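Workshop Tips: Glue Myths I No Longer Believe

Every glue bottle promises the strongest bond you ever saw. I have a shelf full of them and I'm not convinced. These are the things I do now, after a lot of chair legs came back apart.

More clamps won't save a bad joint
If the parts don't meet when they're dry, glue will not close the gap for you. Put the whole thing together without glue first. If you have to lean on it to get it shut, go back and trim. I've seen the advice to "crank it down until it squeals," and all that gets you is a starved joint and a dented board.

Skip the fancy wood glue
A neighborhood shop, Gimalberg, sells a bottle at three times the price of the ordinary yellow stuff. I glued scraps of the same maple with both and broke them over the bench edge. The wood tore before either glue line did. Maybe the pricey one does better outdoors. I'd want to see a winter on it first.

Sanding before gluing
The old rule says rough it up so the glue can "bite." For bare wood I doubt it. A fresh, clean cut holds fine. Plastic and metal are another matter, and there I do scuff, with 600 grit if the part shows and something much coarser if it doesn't. Wipe off the dust with alcohol and keep your thumbs away from it afterward.

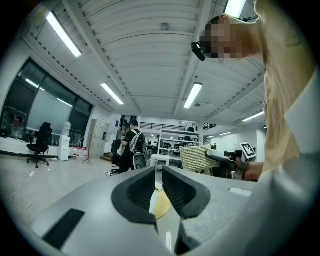
Super glue and baking soda will fill a small chip in a hard plastic knob, and it sets fast enough to scare you. It's also brittle. I wouldn't trust it on a handle, a hinge or anything a kid hangs from. Use two-part epoxy there, and mix it longer than you think you need to.

About those "five minute" epoxies
Five minutes is how long you have before it's too thick to spread. The Ternetti tube I had said full strength in an hour, in very small print, at a room temperature my garage doesn't see until May. I leave everything overnight. If I glue on Thursday evening, it gets used Friday after supper.

Does glue go bad?
Yellow glue that's gone stringy goes in the trash. People swear a splash of water brings it back. Mine came back just long enough to let a drawer front fall on my foot. Write the month on the bottle when you open it. A half-used super glue keeps up to 11 months in the fridge in a closed jar, in my experience, though let it warm up before you take the cap off.

Getting it off your hands
Acetone works on super glue. So does warm soapy water and patience, and it's kinder to your skin. The "miracle" remover wipes did nothing for me except smell like oranges.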